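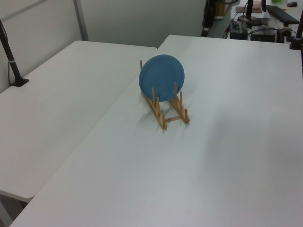
Blue plate in the dish rack, big white table.

9 Sep 2018

Bindery book, Clavovus job (the signals memoir)

Folding finished on the Clavovus text. Count came out at 515 sets against an order of 400 finished copies, so there is plenty of spoilage allowance and I don't want to see it all used up. Last job we got careless at the gluing stage when we knew there were spares on the shelf.

Gathered sets are on the long shelf under the window blind, spine out, with a board and a brick on each pile. Left side is checked, right side is not. Please don't move a pile from one to the other without going through the collation marks. The marks step down the spine from head to tail and a wrong section shows up straight away if you look at the pile side-on under the lamp. Found two sets with the fourth section in twice and the fifth missing. Both were from the bottom of the same carton, so whoever gathered that carton lost their place once and then carried on. Fixed and returned to the pile.

The photo section is the slow part. It's on the coated stock from Buthelezi and goes in as a wrap around the middle section, not a tip-in as quoted in July. The author wanted the troopship pictures to sit opposite the chapter about the crossing. With a wrap they can't, at least not all of them, and the proof went back with a note saying so. Answer was to go ahead with the wrap and add page references to the captions. New captions are in. Checked every page reference against the folded sheets and one was wrong: the parade square photo refers to a page in the training chapter where there is no parade square. Should be the page after. It's printed, so it stays, unless the office wants an erratum slip. I have left that with them and written it on the job ticket.

Coated stock cracks on the fold if it's folded against the grain. Scored first, then folded by hand with the bone folder, and it's holding. The machine marked it. Small grey scuffs on the outside of the wrap, visible in the sky area of the harbour picture. All wraps to be done by hand from here on.

Sewing

Test copies sewn on tapes with the thinner thread. Swell at the spine is a bit more than I like but the boards will take it. Tried the thicker thread on one copy and the swell was far too much, book looked like a wedge. Thin thread it is. Kettle stitches were loose on the first copy (mine), fine after that. Keep the thread waxed and pull along the line of the fold, never straight back, the text paper is soft and it tears.

Glue

The Riltasik adhesive came in the new tub. It's thinner than the old tub and takes longer to grab. Let three test spines sit overnight under weight:

Copy A, one coat, mull straight on. Mull lifted at the tail when I flexed it.
Copy B, one coat, left until tacky, second coat, mull on. Good.
Copy C, same as B but with the lining paper put on right away. Lining wrinkled near the head.

So B is the method, and lining goes on once the mull is dry to the touch. That adds a wait in the middle of the job and we'll need to plan the benches around it. I suggest gluing up in the morning and lining after lunch, with casing-in the next day. Wash the brushes between coats. The good flat brush was left standing in the pot on its bristles and now has a permanent curl to the left. It can be the paste brush.

Cases

Cloth is the dark green, already cut. Boards cut and squared. The guillotine is pulling slightly on the long cut again, not enough to notice on one board but it shows when you stack them. I turned every second board when checking and the error doubled up nicely. Blade change or back gauge, probably the back gauge. Shimmed with card for now - please leave the card where it is.

Spine title stamped on 2 trial cases. The first was too cool and the foil didn't take in the small capitals of the author's rank. Second was hotter with a longer dwell and is clean, although the full stop after the initial has filled in slightly. Going a touch shorter on the dwell for the next one. The regimental crest that was on the first layout has been dropped. Permission hadn't come through and the office didn't want to hold the job for it. The spacing on the spine was done with the crest in mind, so the title now sits high. Moved it down by eye on the second trial and it looks right. Marked the stamping jig in pencil.

Jackets

Not here. Printer in Flimdale says they're trimmed but not laminated. The colour proof was fine apart from the back flap, where the author's service dates and the blurb disagree by a year with the dates in the introduction. The introduction is the correct one. Flap has been changed and I've seen the revised proof.

To do

Collate the right-hand piles.
Finish hand folding the wraps.
Order more mull, what's left won't cover the run.
Ask the office about the erratum slip before casing-in starts, as a loose slip has to go in at the packing bench and someone has to trim them.
Look at the back gauge properly.
Set aside the lettered copies for the association. They want the plain endpapers, and the rest of the run gets the map. The map endpapers have a right way up: north arrow to the head, front and back.

Test copies A, B and C are on top of the nipping press. Open them, bend them about, pull on them. C has started to come away at the head already.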